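**For release: August**

# Fillalo tests the "60-second bathroom reset" and isn't sold on it

HALDEN – The household advice service Fillalo has published the results of its latest home trial, a look at the quick bathroom tidy-ups now being pushed by cleaning brands, rental agencies and a good many people with ring lights. The claim is that any small bathroom can be made ready for guests in 60 seconds. Fillalo tried it in 37 homes and found the claim holds up in 4 of them. All 4 were close to tidy before the clock started.

"We went in with low hopes and came out with lower ones," the service says in its summary. "A minute is long enough to hide things. It's a stretch to call that cleaning, and most of the products sold alongside the method don't help with either."

The trial was set up in reply to the Prodow Reset, a boxed kit made up of a folding caddy, a set of colour-coded cloths and a laminated card of steps. Prodow's card tells the user to clear the floor first, then the basin, then the toilet, then the mirror. Fillalo has no quarrel with starting at the floor. It does question why a household needs a card to be told so, and why the card is the first thing in the box and the only part with a warranty.

## Floors took most of the minute

Floor clutter ate up more of the time than every other step put together. Cloths were the main trouble. They get dropped, kicked toward a wall and left, and each one calls for a decision: wash, reuse or bin. The Prodow card allows five seconds for all of it. Testers who stuck to the five seconds mostly ended up with a heap in the corner, which the card counts as a pass.

Large glossy tiles gave mixed results. They are easy to sweep and they show everything. Several households said they had picked them for a clean, bright look and now felt they were being told off by their own floor. Fillalo scored these rooms on what was left lying about and ignored the shine, after finding that a shiny floor with three things on it was being marked higher by visitors than a bare matte one.
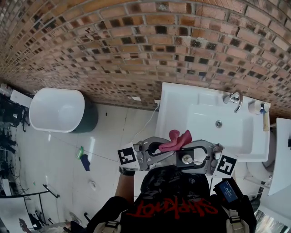

*Cloth pickup in a brick-walled bathroom, with a second cloth still on the tiles.*

Rooms with exposed brick raised a question the kit makers haven't touched. Brick is popular in older buildings around Halden, and sellers like to call it low maintenance. Fillalo's view is that it is low maintenance in the sense that people give up on it. Dark patches on old brick may be soot, age or plain dirt, and no cloth in the box is meant for any of them. The Prodow card says only to "wipe surfaces as needed". Fillalo asked what that means for a rough wall beside a washbasin and was sent a discount code.

## The basin step

Basins did better. Most were carrying only a few things, often a soap dispenser and a tube of something, and could be cleared and wiped in good time. The trouble came from the advice to move everything into the caddy. A soap dispenser belongs at the basin. Putting it in a folding caddy and the caddy in a cupboard means taking it out again the next time anyone washes their hands, and testers reported doing exactly this until they stopped using the caddy, usually by the second day.

Open shelving was left out of the 60 seconds altogether, by Prodow and by every other kit Fillalo looked at. This seems convenient. In homes where a rack stood in or near the bathroom, it was the most crowded spot on the tour and the one the owners brought up first.

## What Fillalo suggests instead

The advice is dull and costs nothing. Keep a bin where things tend to land. Pick cloths up when they fall and hang them or put them in the wash. Leave the soap where it is used. Allow ten minutes for a proper going-over and don't trust anyone who promises it in one.

A rival kit from Qiu, due in stores later this year, is said to bring the whole job down to 45 seconds. Fillalo has asked for a sample and will test it on the same terms, in the same homes, with the shelving included this time. Expectations are modest.

The full write-up, with the scoring sheet and the complaints received from both sides, is free to read on the Fillalo website. Fillalo takes no payment from the makers of any product it tests and bought its Prodow kits at full price.

**Media contact:** Fillalo press desk, Halden. Calls are answered until 4 pm.

-ends-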